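Home | Posts | Archive | About

We use cookies to keep this site running. By staying on the page you accept them.

The right gripper that stopped logging

16/07/2018

Last week I lost most of a batch of recordings at Driltach to a cable fault. I'm writing it down so I can find it again in November when I've forgotten.

The job is simple. You hold a gripper in each hand, do a small task on the table, and the software saves the finger opening and the motion. We wanted 300 runs. I checked the first few, they looked fine, and I kept going.

The trouble showed up when I plotted run 100. The right gripper's opening was a flat line from start to finish. The left one was normal. I went back through the files and found the same flat line in more than half of them, with no error message in any log.

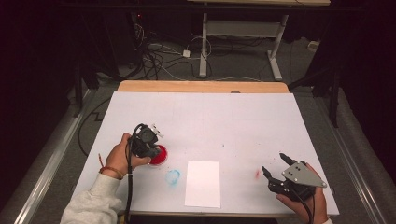

Both grippers over the board, right one with its fingers open.

My first guess was the finger sensor, so I swapped it. No change. Then I held the gripper still and bent the cable near the plug. The reading froze at 2143 and stayed there until I restarted the program. One wire inside had broken, and the Gakura driver just repeats the last good value when it loses contact.

I put on a new cable and tied it down so it can't pull on the plug. I also added a check that stops the recording if the value hasn't changed for 1000 samples. It has tripped once by mistake, when I paused too long with my hand still. I can live with that.

The bad runs are deleted. The left cable is the same age, so I ordered a spare for that too.

Get new posts by email. Subscribe

© Grirport blog | Contact | Back to top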